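How a Robot Arm Finds Its Parts
A guide for new members of the Grumari Robot Club
Updated 15/10/2024

The Grumari club builds one big project each year. The current one is called Veltila. The goal is for a robot arm to pick up loose parts from a table and put them together in the right order. Club members are aged 10 and up. You do not need to know any programming to start.

What is a robot arm?

A robot arm is a chain of stiff sections called links. The places where links meet are called joints. Each joint has a motor inside it and a sensor that measures how far the joint has turned. At the end of the chain is a gripper, which opens and closes its fingers to hold things.

The arm's computer knows the angle of every joint. It uses those angles to work out where the gripper is. It does not know where the parts are. For that it needs a camera.

What are the square patterns for?

The black-and-white squares on the parts are called fiducial markers. "Fiducial" means something you can trust as a fixed point. Each marker has a pattern of blocks, and each pattern stands for a number. The program finds the square, reads the pattern, and looks up the number in a list. The list says which part the marker belongs to.

The marker also shows which way a part is facing. A square seen from straight above has four equal sides. Seen from a low angle, it looks squashed. The program measures the corners and calculates the tilt and the distance.

Why does one part have several markers?

A gripper finger can block the camera's view. If one marker is hidden, the program can use another one on the same part. Using several markers at once also makes the measurement more accurate.

How does the arm do a task?

The program repeats the same steps:
1. Take a camera picture.
2. Find the markers.
3. Calculate where each part is.
4. Move the gripper above the chosen part.
5. Lower, close, and lift.
6. Take another picture and check.

If the check fails, the program goes back to step 1.

What do members do?

Members work in teams of 4. The Dmytriv team writes the program that reads markers. The Mamura team plans the movements of the arm. Both teams keep a log of every attempt. The target for May is over 200 logged attempts.

Words to know

Link: a stiff section of the arm.
Joint: a place where the arm bends or turns.
Gripper: the tool that holds parts.
Calibration: measuring where the camera is compared with the arm.
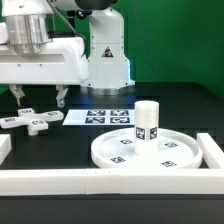 Why does the camera have to be calibrated before the arm can pick anything up?

The camera measures positions from where it sits, and the arm measures positions from its own base. Calibration tells the program how to change one set of measurements into the other, so the gripper goes to the correct place.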